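4.2 Procedure on the open day

The open day was held in November in the main workspace at Nullano, where the day-to-day work on household tasks is done. We chose this room over the seminar hall so that visitors would meet the system in the place where it is used. The furniture stayed where it was. Chairs and side tables were left out for visitors who wished to sit, and staff went on with their own work during the sessions.

Visitors came in through the north door in small groups and were met by a member of staff, who gave a short spoken introduction. The wording of the introduction was fixed in advance and took two minutes to read. It named the tasks that would be shown, said that some attempts might fail, and asked visitors to stay clear of the arms while they were moving. No claims were made about how well the system performed. Carleen Donnelly led the morning sessions and trained the other presenters, so that the same points were made in the same order throughout the day.

In all, 104 people signed in at the door. Of these, 51 filled in the questionnaire on leaving, and it is these answers that we report in Section 5. Children under 16 were welcome at the demonstration but were not asked to take part in the study.

Each session was built from short tasks using ordinary household goods. The objects were the same ones used in the team's daily work and included a dish rack, a utensil holder and a lint roller. A presenter stood at the far side of the worktable, facing the visitors, and was responsible for setting out and steadying the objects. The presenter wore plain dark clothing and did not speak while the arm was working. Questions were taken between tasks.

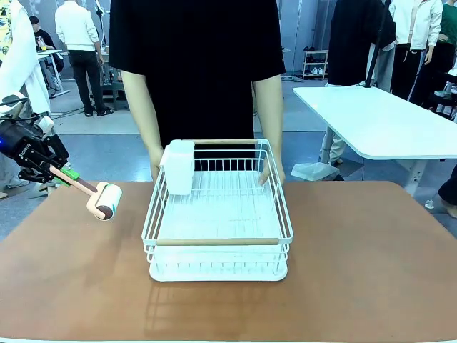 The order of the tasks was changed from one session to the next to reduce the effect of tiredness and of a poor first impression. We drew up 21 orders beforehand and worked through them in turn. Where a task had to be stopped, the presenter said "stopping here" and moved on to the next one. The task was not tried again in front of the same group, even when visitors asked for it - and they often did. A note was made of every stop and of who had called it.

Visitors were free to stand wherever they liked behind the floor line and to leave at any point. We had first planned to seat them in rows, as was done in our earlier trial at Costigan, but the seated visitors there said little to each other and asked few questions. Standing groups talked more. This made the sessions noisier, and in the afternoon some of the introduction was hard to hear at the back of the group. We return to this point in Section 6.

Two observers from Lultex kept written notes. One followed the visitors and wrote down questions and remarks as close to word for word as possible. The other followed the presenter and noted each time he or she reached into the working area. The observers did not compare notes until the evening, when both sets were typed up and matched by time. Where they disagreed about the timing of an event, the earlier time was kept.

The questionnaire had three parts. The first asked what the visitor had expected to see. The second asked how far they would trust the system with a set of named jobs at home, from clearing a worktop to handling glass. The third left space for comments. It was filled in on paper at a table near the exit, away from the presenters, and dropped into a closed box. We did not collect names or contact details.

Figure 2. A task session at the main worktable. The presenter has both hands on the dish rack while the gripper holds the lint roller above the tabletop.

One change was made during the day. After the second session the floor line was moved back by a short distance, as several visitors had leaned over the table to look at the gripper. Groups before and after the change gave similar answers to the trust questions, and we have treated them together in what follows.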